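Legal Drafting and Interpretation > Contract Language
Thread: Does a definitions clause bind undefined variants of the term?

pmarginal
The supply agreement I am reviewing defines "Material Defect" in section 3. The operative clauses use "material defect" in lower case twice, and in one place "materially defective." Does the definition carry over? The drafter (Menance) says capitalization is a convention and has no effect of its own. The buyer reads the lower case as ordinary meaning, which is wider.

There is no clause on headings or grammatical forms. There is a merger clause.

S. Mrema
Start with whether the definitions section says "unless the context otherwise requires." If it does, you have an argument either way. If it doesn't, the definition applies only to the term as written, and the lower-case uses have to be read on their own.

subsection_k
I disagree with the second half of that. A reader who finds a defined term in section 3 and the same words in lower case a page later will normally assume a typing error. To get to ordinary meaning you need some sign that the parties wanted two concepts. Two lower-case uses out of many is weak evidence of that.

S. Mrema
Weak, but it is in the text. "Typing error" is also an inference, and you are drawing it without any evidence.

Jhair Benavides
Both positions run several questions together. I would take them in this order.

1. Identify what the definition does. Some definitions narrow a word, some extend it, some only shorten a long phrase. A shortening definition has no ordinary meaning to fall back on. "Material Defect" narrows one, so the lower-case reading is at least available. 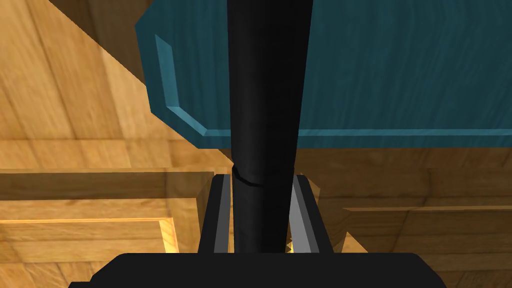
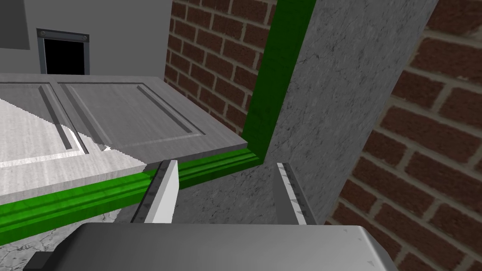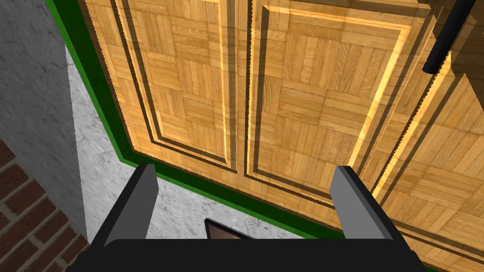
2. Substitute the definition into each lower-case use. If the sentence fails or makes another clause redundant, the variant was probably meant in the ordinary sense. If it reads cleanly, that settles little.

3. Look at "materially defective" separately. An adjective form can't be a plain capitalization slip, so subsection_k's argument doesn't reach it without a grammatical forms clause.

4. Only then ask about drafting history, and check what the merger clause leaves open.

subsection_k
Agreed on 3. On 2, I think a clean reading settles more than you allow. Consistent usage is the default in any document with a definitions section.

pmarginal
Ran step 2. The warranty clause reads cleanly. The termination clause doesn't: the definition already contains a $3000 threshold, and the clause then adds its own threshold for the same thing. So one of the two is surplus if the definition applies.

S. Mrema
Then the termination clause is your ordinary-meaning use. I'd still want to know where it came from. A clause with its own threshold was often lifted from an older form.

pmarginal
It was. Menance took it from the Osero template, which has no definitions section at all. The warranty clause is new.

Jhair Benavides
That explains the mismatch and doesn't resolve it. The parties signed this text.

subsection_k
It does resolve it for a client who hasn't signed yet. pmarginal, is this executed?

pmarginal
Draft. Signature is planned for May.

subsection_k
Then capitalize both, delete the second threshold, and replace "materially defective" with "has a Material Defect."

S. Mrema
Ask the buyer first. They may want the wider termination right, and in that case the clause needs a different word altogether.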